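공개 시연에서 만난 시뮬레이션 로봇 팔, "렌더링보다 접촉이 먼저"

11월, 네ल브리지 연구동 2층에서 로봇 시뮬레이션 공개 행사가 열렸다. 주관은 로봇 학습용 가상 환경을 개발하는 플린드니스 팀이다. 오후 시연은 실제 장비 없이 화면 두 대로만 진행됐다. 개발을 총괄하는 미렐라 아루다와 물리 엔진을 담당하는 타륵 카라카야를 시연 직후에 만났다.

시연 과제는 식탁보를 씌운 둥근 탁자에서 물체에 접근하는 동작이었다. 아루다는 과제 선정 기준부터 설명했다. "평평하고 단단한 작업대는 이미 충분히 다뤘습니다. 천이 덮인 면은 높이 추정이 조금만 틀려도 손가락 끝이 면에 닿습니다. 저희가 보고 싶은 오차가 거기서 나옵니다."
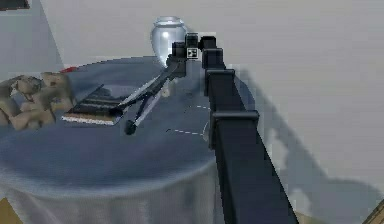
접근 단계에서는 그리퍼를 벌린 상태로 면 위에 정지시킨 뒤 자세를 다시 계산한다. 카라카야에 따르면 이 재계산을 생략한 초기 버전에서는 손가락이 천을 파고드는 현상이 잦았다. "렌더링이 좋아 보여도 접촉 계산이 틀리면 쓸 수 없는 데이터입니다. 순서를 정하라면 접촉이 먼저이고 그림자나 반사는 그다음입니다."

손목에 붙은 사각 마커의 용도도 물었다. 그는 카메라 보정을 확인하는 기준점이라고 답했다. 시뮬레이션에서는 팔의 위치를 이미 정확히 알고 있으므로 마커가 없어도 동작에는 지장이 없다. 다만 실제 로봇에서 쓰는 보정 절차를 가상 환경에서도 같은 방식으로 돌려야 두 결과를 비교할 수 있다는 것이다.

행사에서 공개한 장면 구성은 모두 251종이다. 탁자 위 물체의 배치, 조명의 방향, 벽과 바닥의 재질을 바꿔 가며 만든다. 장면 관리에는 자체 도구인 시마드를 쓴다. 아루다는 구성의 수보다 재현성을 강조했다. "같은 시드 값을 넣으면 같은 장면이 나와야 합니다. 실패한 시도를 다시 불러올 수 없으면 원인 분석이 안 됩니다. 시마드를 만든 이유의 절반은 그것입니다."

가상 공간은 탁자 주변에서 끝나지 않는다. 문과 벽, 마루까지 방 하나를 통째로 만들어 두었다. 팔이 보이지 않는 방향의 시점도 렌더링 대상에 포함된다.

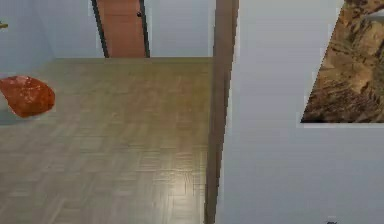

시뮬레이션 속 방의 내부. 쪽모이 마루 안쪽으로 나무 문이 있고 오른쪽 벽에 바위 지형 그림이 걸려 있다.

작업과 관계없는 배경에 자원을 쓰는 이유를 묻자 카라카야는 인식 모델 이야기를 꺼냈다. "배경이 단색이면 모델이 물체를 너무 쉽게 찾습니다. 광택 있는 바닥은 까다롭습니다. 빛이 반사된 부분을 별개의 물체로 잡는 경우가 있습니다. 그런 오류를 가상 환경에서 미리 보는 편이 비용이 적습니다." 벽에 거는 그림도 같은 목적으로 교체한다고 했다. 질감이 복잡한 그림일수록 오검출이 늘어나는 경향이 있어 별도 항목으로 기록한다.

참관객 질문은 실물 이전에 집중됐다. 가상 환경에서 학습한 정책을 실제 팔에 그대로 올릴 수 있느냐는 것이다. 아루다의 답은 제한적이었다. "그대로는 안 됩니다. 관절 마찰과 통신 지연을 따로 측정해서 넣어야 합니다. 천의 경우에는 강성 값도 다시 맞춥니다. 현재 이전 시험은 한 과제당 700회를 기준으로 하고, 그 전에는 성공률을 외부에 말하지 않습니다."

이전 시험은 게르스테드 시험장에서 맡는다. 준비된 과제는 13개이며, 물체를 집는 과제와 밀어서 옮기는 과제로 나뉜다. 카라카야는 밀기 쪽이 더 어렵다고 본다. 집기는 접촉 시점이 비교적 분명하지만 밀기는 접촉이 이어지는 동안 마찰 조건이 계속 달라진다. 식탁보가 함께 밀리는 경우의 처리는 아직 정하지 못했다.

다음 버전의 일정을 묻자 아루다는 기능 목록만 확인해 주었다. 천의 자기 충돌 계산과 다중 시점 동기화가 우선순위에 올라 있다. 유리처럼 투명한 물체는 이번 목록에서 빠졌다. "깊이 센서 모델부터 다시 써야 하는 일이라 따로 떼어 냈습니다. 담당자를 정한 뒤에 일정을 잡을 생각입니다."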